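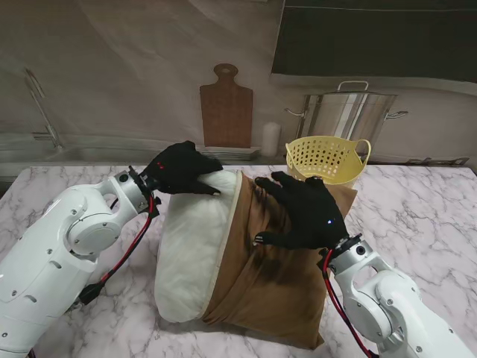

Pillow and case on the marble worktop, one hand on each side.

Search this site Go Advanced search

Two arms sharing one worktop with soft goods – what should the written rules cover?

Refugio Maldonado

I've been asked to write the house rules for a bench where two arms handle bedding. The job at the moment is pillowcases: one hand holds the pillow down and the other works the case over it. Both arms have fingered hands in black gloves. The bench is at Murgate, in a room used by other people as well, and until now the rules have been a sheet of A4 taped to the door saying "no entry when running".

We have the maker's manual and a risk assessment from when the arms went in. The risk assessment was written for moving plastic boxes, and it says nothing about fabric. I've started a list of my own:

Cables. Each arm has a red-and-black cable coming down from the wrist along the casing. I want a rule about how much slack is allowed, but I don't know whether to give it as a length or as something people can check by eye.

Lights. There are small lights on the backs of the hands near the wrist. In the picture one hand is showing red and the other blue. People on our site have started telling each other what the colours mean and I've heard three versions.

Loose items. Things get left on the worktop behind the job, such as a basket. Is that a safety matter or only tidiness?

Reaching in. When the case snags, the natural thing is to lean over and give it a tug. I want to ban this outright but I've been told that a flat ban will be ignored.

I'm also not sure how long the document should be. The one we were sent as a model by Gridar runs to 28 pages and I doubt anyone would read it. Has anybody written something like this for cloth?

Natalia Bautista

I wrote ours at Kolex, for towels and duvet covers, so fairly close. I'll go through your points in the order you gave them.

Before any of that, redo the risk assessment. In most places it's expected that you look at it again when the task changes, and boxes to pillowcases is a change of task. The arms are the same but the way people get near them is different. A box that goes wrong falls over. Fabric that goes wrong gets caught on a finger or under a hand, and somebody wants to free it. Your house rules should come out of the new assessment and refer back to it by version, so that when one changes the other gets looked at.

Cables. Give it as something to check by eye, with a measurement behind it for whoever does the maintenance. Ours reads: "With the arm at its furthest reach the cable must not be tight. With the arm folded in it must not lie across the area where the fabric is handled." Then the maintenance sheet gives the clip spacing. A loop resting against the casing or on the worktop may be perfectly all right when the arm is still. What you need to know is where the loop goes through the whole movement, so run it slowly with no fabric and watch both cables, then again with the largest item you handle. A loose flap of cloth can pick up a cable just as easily as a finger can.

Lights. Take the meaning from the manual for that model of hand and nowhere else. Print it on a card next to the stop button. If the manual doesn't say that a colour means safe to approach, then no colour means safe to approach, and the card should say so in those words. The lights on a hand may be about power, or about the connection, or about something else altogether. Ask the supplier in writing if the manual is vague. Also put it in the rules that a light being off doesn't mean the arm is isolated.

Loose items. Both. We mark out the working area with tape and nothing is allowed inside it unless it's named on the job sheet. If a basket is part of the job, name it and give it a place. If it isn't, it goes elsewhere before the start. Remember that cloth covers a lot more surface when it's opened out than it does folded, so mark the area from the opened-out size plus the reach of both hands.

Reaching in. Your flat ban will be ignored if stopping the arms is a nuisance. Time how long it takes to stop, clear a snag and start again. When we first did this it took 355 seconds, nearly all of it restarting, and that was the reason people were leaning over. We got the supplier to sort out the restart and the leaning over more or less stopped. Then write the rule as steps:

Stop both arms, including the one that isn't holding the snag.
Check both have stopped moving.
Isolate, using whatever your assessment says counts as isolated.
Free the fabric by hand and move it clear of both hands.
Step outside the marked area before resetting.
Write it in the snag log.

The point about stopping both is the one I'd print in bold. With two arms people look at the one in trouble and forget the other.

One more for your list – holding force. A hand pressing on a pillow feels harmless to anyone watching, and the same press on the back of someone's hand against a stone worktop is a different thing. The worktop doesn't give. Make sure whoever does the assessment looks at trapping between hand and worktop, and between one hand and the other, and measures it if they're relying on force limits.

Length: ours is four pages and a card.

Leobardo Alvarado

Just use the manual, it's all in there. We printed it and put it in a folder and had people sign the front. Never had a problem.

If you want something extra put up a barrier.

Liliana Negri

I'd be careful with the folder idea. A signature shows that someone signed. The manual covers the arm and can't know about your room, your worktop or your pillowcases.

I agree with most of what Natalia has put, and have a few smaller things from a laundry trial at Chmielewska.

Inspect the gloves at the start of each shift and say in the rules who does it. A split seam or a bit of lifted edge will catch thread. Have a line for what counts as worn out, with a photo of a bad one.

Number your fabric items or at least list them by type. We had rules that said "linen" and then somebody brought in a cover with ties on it. Ties, zips, buttons and long labels should each be allowed or not allowed by name.

Keep the snag log simple or it won't get filled in. Ours had item type, which hand, what was done, initials. We had 394 entries by the end of the trial and 516 if you count the ones on scraps of paper that were typed up later. Most came at the hem, when the case was part of the way on. We changed the job sheet in February to slow the arms for that part and the rules were changed the same week.

Training: let people practise the stop and clear with the arms live but no job running, before they ever do it for real. Repeat it when someone has been away for a while.

On marking the area, check the tape against the worktop pattern. Grey tape on a grey-veined top is hard to see. We went over to yellow.

Refugio Maldonado

Thank you, very useful. I've asked for the assessment to be redone and have written to the supplier about the lights. I timed the restart and ours is bad as well, so that goes first. Will post the card when it's been agreed.

Last updated: 9/7/24

Contact us | Copyright and terms | Back to top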